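Fixtures on the Floor: Dressing a Temporary Bathroom Bay

Bathroom fittings are awkward things to show. They are white, glossy and low, and most halls that take trade displays have white ceilings and pale floors. At the Hovwood showroom in Skoruncombe, which resets its bays every January, the fitters work to a short written method.

The backdrop goes up first. Geerts supplies a plain black fabric at 2,424 millimetres wide, hung from a top rail and weighted at the hem. Cloth is cheaper than painted board and travels in a bag, but it creases. Steaming takes 30 minutes per panel, and many exhibitors skip it. Creases matter less than light leaking under the hem, so the drop should reach the floor with a little to spare.
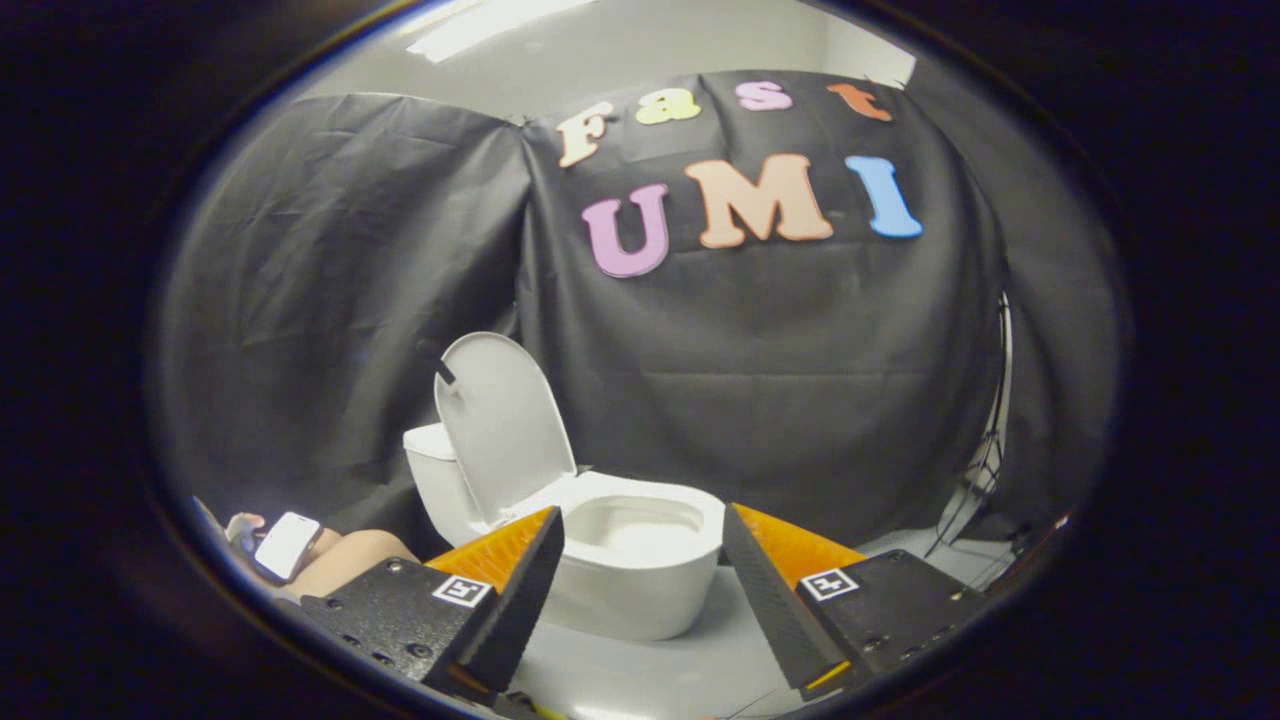 Lettering is the next decision. Cut vinyl will not hold on loose cloth, and rigid signs pull the fabric forward unless they are hung from the rail. Thick, light letters are the usual answer. Pastels read well on black: the "Fast UMI" set, in cream, yellow, pink, orange, lavender, peach and light blue, stays legible even where the fabric hangs in folds. The larger second row also carries better from a distance. Fixings are normally pins or hook tape.

The toilet itself goes in last. Display pans are not plumbed, so the base needs 2 rubber pads to stop it creeping on a smooth floor. Leave the lid up if the bowl is the selling point, down if the seat is. A gap of 100 millimetres behind the tank keeps the cloth from snagging - more if visitors will be lifting the lid.

The Skasutthorpe branch uses the same method with grey cloth. Grey hides dust better, though white ware loses some of its outline against it.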